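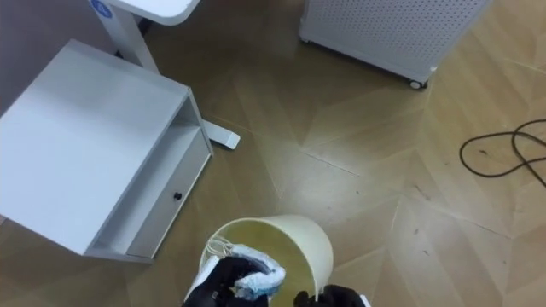

Wanerlow Household Waste: Frequently Asked Questions
Updated 2018-01-30

What size cart will I get?
The standard cart holds 98 gallons. A 40-gallon cart is available on request. Both are emptied weekly.

Is there a weight limit?
Yes. The limit is 145 pounds per cart, contents included. Overweight carts are tagged and left at the curb.

Where does bulk waste go?
Take it to the Samska transfer station. The gate fee is $20 per load. Aoun Road residents use the Lernenel site until July.
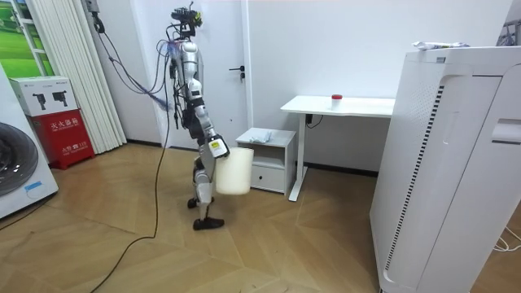

Can I set out my own container?
Collection trucks lift only carts with a front bar. Indoor wastebaskets must be emptied into the cart before pickup. A plain round bin with smooth sides, like the cream-white one shown, has nothing for the lift to grip — it will be left where it stands.

Do I need to bag everything?
Bag all trash. Recycling goes in without a bag.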